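Give Me the Small Theater

I drove 2 hours to Nandmont last February to see a touring musical in a house with 1,054 seats, and I spent most of the second act watching the conductor's elbow. The show was fine! The voices were great, what I could make out of them. But I kept thinking about the Skover, back home in Davton, where the back row is close enough to hear somebody's shoes squeak.

People tell me the big tours are the "real" thing, and I get it — the sets are gorgeous and the orchestra has actual cellos. I just don't think a love song needs to travel that far to reach me.
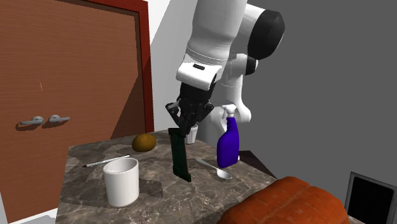 What I'd Like to See Happen

The Skover has 595 seats and goes dark for weeks at a stretch. Fill it! Book smaller musicals, the kind with a cast of 3 and a piano, and run them longer than one Saturday. I'd pay for that, and I'd bring my sister, who claims she hates musicals (she hums them in the car). Keep the tickets cheap enough that folks can take a chance on a title they don't know. And please, turn the microphones down a little.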